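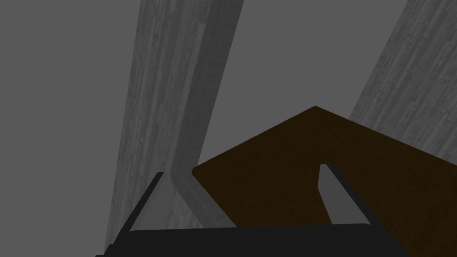

Sanaa Samir writes that her park ponchos came home from a four-day theme park trip folded wet, and by the time she opened the suitcase they smelled like a basement. Is there any saving them, she asks, and what should be done with the rest of the gear?

The ponchos can be saved. Vinyl and coated nylon do not hold odor in the material itself; the smell sits in the film of sunscreen, sweat and rainwater on the surface. The steps below apply to most of what comes back from a park vacation.

Ponchos and rain jackets
Fill the tub with lukewarm water and 2 cups of white vinegar. Submerge the ponchos, unfolded, for 20 minutes. Wipe both sides with a soft cloth, rinse, and hang over the shower rod with the hood turned out. Do not use a dryer on vinyl at any setting. Fold only when the seams are dry to the touch – seams take several hours longer than the panels.

Ear headbands and plush hats
Most have a cardboard or plastic core and cannot be soaked. Mix a few drops of dish soap into a bowl of cool water, whip it to a foam, and apply the foam alone with a toothbrush. Sequins are brushed in one direction. Blot with a dry towel and stand the headband on a jar until it dries. Sunscreen on the inner band needs a dusting of cornstarch first, left overnight.

Lanyards and trading pins
Remove the pins before washing the lanyard. Hand wash in cool water, squeeze, and lay flat. Pins are wiped with a barely damp cloth and dried at once, as water trapped behind the post will mark the plating. Metal polish strips color from enamel edges. Store pins on felt or cork, with the backs on.

Refillable cups and popcorn buckets
Butter oil bonds to plastic and survives an ordinary wash. Wipe out the bucket with a dry paper towel, then wash with hot tap water and dish soap, twice. Printed buckets stay out of the dishwasher. For cup lids, pull the gasket and straw seal and wash them separately.

Strollers and backpacks
Vacuum the seams before any water is used. Spot clean with the same foam as for the headbands. Zippers that grind usually have sand or sugar in the teeth: brush them dry, then run a plain candle along the closed zipper and work it back and forth.

Last updated 2022-08-30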